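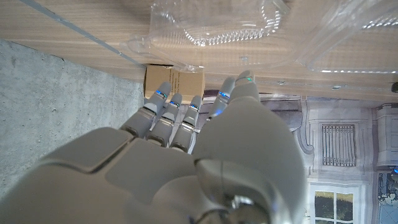 JORKSKA MAIL ORDER
Building safety walk-through, Poduval Street unit
Date of walk-through: 3 September 2024
Covers: loading door, stockroom, packing area, office, kitchenette, restroom, outside stairs
Marks used: OK / FIX / WATCH / N/A

Comments are typed up from the clipboard. Where the handwriting gave out I have guessed in my own favor.

DOORS AND WAYS OUT

1. Front door opens fully from inside without a key. OK
Opens fully from outside without much of a key either. See item 26.

2. Rear exit clear on both sides. FIX
Clear on our side. On the alley side the neighbors have parked a sofa. It has been there long enough to have regular visitors. I have left a polite note on it and will leave a less polite one next week.

3. Exit signs lit. WATCH
Front sign lit. Rear sign reads EX T after dark. Everybody has worked out what it means, but the fire marshal isn't paid to do word puzzles. Bulb strip ordered from Tramora.

4. Emergency lights come on when test button is held. OK
Held the button for the full period on the label. This is a long time to stand on a step stool with one arm up. Bring a friend or a podcast.

5. Loading door: safety edge stops and reverses the door. OK
Tested with a roll of paper towels. The paper towels are fine.

6. Loading door: pull cord tied up and out of the way. FIX
It was tied up, with a bow, at exactly forehead height. Move the hook.

FIRE

7. Extinguishers in place, gauge in the green, tag current. FIX
Stockroom and office OK. The kitchenette extinguisher was in place in the sense that it was in the building. Found it holding the restroom door open. Returned to bracket. Somebody please buy a doorstop; they cost less than lunch.

8. Smoke alarms tested. OK
All of them work. So do the ones in the dental office upstairs, judging by the phone call.

9. Nothing stored within 3 feet of the electrical panel. FIX
Same result as last time, different mop bucket. The yellow tape on the floor marks the area to be kept clear. It has been read as a parking space. I am open to suggestions on wording, provided they can be said in front of customers.

10. Space heaters. N/A
None in use. Two people told me so before I had asked, which I have written down in pencil for November.

11. Empty cartons broken down and taken out daily. WATCH
Better than in spring. Daily has been interpreted as "on days when the pile falls over." Flattened cartons go in the cage by the loading door. The cage is the thing with cartons leaning against the outside of it.

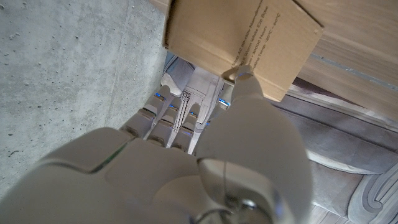
Cardboard box.

12. Baler or compactor locked when not in use. N/A
We don't have one. The form thinks we do, and I have stopped arguing with the form.

SHELVING AND LADDERS

13. Load limit signs posted and readable. FIX
The Devura racks are signed for 700 pounds a shelf, evenly spread. The sign on the back row has been covered by a calendar from two years ago (lighthouses). I took the calendar down. If you want it back it's in the office, open to the one you liked.

14. Heavy stock on lower shelves. FIX
The cast iron is on the top shelf. The paper lampshades are on the bottom. I asked why and was told it's alphabetical. C comes before P. I can't fault the spelling. Please swap them anyway, and do it with two people and the rolling ladder, not with one person and a lot of confidence.

15. Rack uprights straight, anchors tight. OK
One upright has a dent near the floor from the pallet jack. Measured it, within the maker's limit. Circled in marker with today's date so we can tell if it grows.

16. Stepladders in good shape. FIX
The tall one is good. The short one has lost a rubber foot and rocks like a restaurant table. Tagged out of service and moved to the office. If it's back in the stockroom by the next walk-through, I'll saw it in half and log it as two stools.

17. Chairs not used as ladders. WATCH
Nobody was on a chair during the inspection. The chair with wheels had a boot print on the seat.

ELECTRICAL

18. No extension cords used as permanent wiring. FIX
The radio, the fan and the label printer all run off an orange cord that predates my employment. An outlet on that wall has been quoted at $100 plus a patch of drywall. Approve it, and I'll give the orange cord a decent burial.

19. Outlets near sinks have working test and reset buttons. OK
The microwave clock now needs setting. That was me.

20. Cover plates on all outlets and switches. FIX
One missing behind the filing cabinet. Masking tape isn't a cover plate. Neither is the filing cabinet.

HANDLING AND HOUSEKEEPING

21. Box knives closed when put down. WATCH
Four people asked, four people said always. The cut in the padded mat says sometimes. New self-closing knives are in the drawer. The old ones are welcome in the metal can marked BLADES, and so is the one hidden in the pencil mug.

22. Lifting: anything over 40 pounds marked and moved by two people. FIX
The stickers exist. They are on the roll. Until a sticker is on the carton, the carton weighs whatever the person lifting it hopes it weighs.

23. Stretch breaks and grip strain. WATCH
Tape gun wrist is the most common complaint in the log, ahead of paper cuts and the radio. Swap jobs at midmorning and midafternoon. The swap sheet is on the wall. It has been filled in through July in a single pen, in a single hand, all of it at once.

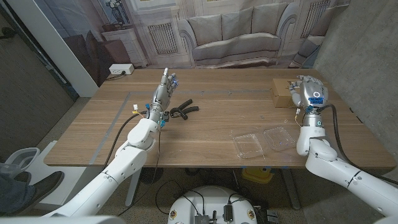 Usha Kulkarni added in the margin that swapping jobs is fine by her, but the tape guns themselves need looking at, because the handles are too wide for half the people using them and the brake on the blue one has to be fought on every carton. She'd like a smaller size bought and tried for a month before anyone hangs up another poster about stretching. She also disputes item 14 and says the alphabetical order was the inspector's own idea.

Response: tape guns added to the order. On item 14, I have gone back through my email and would like to move on.

24. First aid kit stocked. FIX
Plenty of triangular bandages, in case of a shipwreck. No regular ones. The eye wash has expired. The tweezers have gone wherever tweezers go. Refill list taped inside the lid, and please tell me when you take the last of anything, including the cartoon ones.

25. Accident log up to date. WATCH
Latest entry reads "ouch" with no name, time or body part. The columns are there to be used.

OUTSIDE

26. Front lock. FIX
The bolt doesn't catch unless the door is lifted a little and leaned on. The last person out knows this. The last person out isn't always the person who knows this. Locksmith called.

27. Outside stairs: treads sound, handrail firm. FIX
Second tread from the top has a soft corner. Landlord informed in writing, with photos, and in person when he came by about the sofa. Keep left until it's replaced.

28. Salt bin filled before first frost. N/A
Check in November. It currently holds a kite and some rainwater.

SIGN-OFF

FIX items 2, 9, 13, 16 and 24 can be done by us this week with what's in the building or at the drugstore. Items 3, 18, 20, 26 and 27 are waiting on other people. Item 6 is my own, as I'm the tallest and have the mark to prove it. Item 7 is done except for the doorstop.

Copy to office binder. Copy to landlord. Copy on the inside of the restroom door, where it will be read.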